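Plurkitz spice list, readme

Tab separated list of chilli sauces and dried chillies, put together for the Rulemholm shop. 3049 rows, one per jar or packet. Started as a stock list, grew.

Files

sauces.tsv - the main one
shops.tsv - where each jar was bought
notes.txt - odds and ends, not tidy

Columns

name, maker, shop, price, size, Hotness, tasted_by, comment. Hotness runs from 0 to 9, whole numbers only. Blank means not tasted yet, it does not mean mild. Please dont fill blanks with 0, had to undo that once already.

How the tasting went

4 tasters per sauce, plain rice, milk between goes. Scores go in as the middle value, rounded down. Anything over 7 got tasted last on the day. Friday afternoons mostly, so the late ones may be scored a bit high. A plate and tissues out on the table before starting.
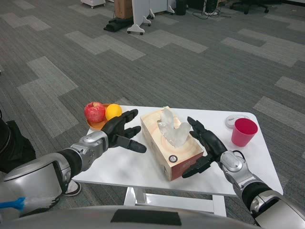 Known problems

- 31 rows have the price in the wrong currency, marked with an x in comment
- Bouazza harissa is in twice, tube and tin. Keep both, they scored differently
- sizes are a mix of ml and g
- some accents got lost in maker names when the file was saved in June
- shop is blank for anything given as a present

To do

Split dried and wet into seperate files. Check the smoked ones again. Add a column for vinegar yes/no.

Use

Free to copy and change, say where you got it. Corrections welcome, one row per message please.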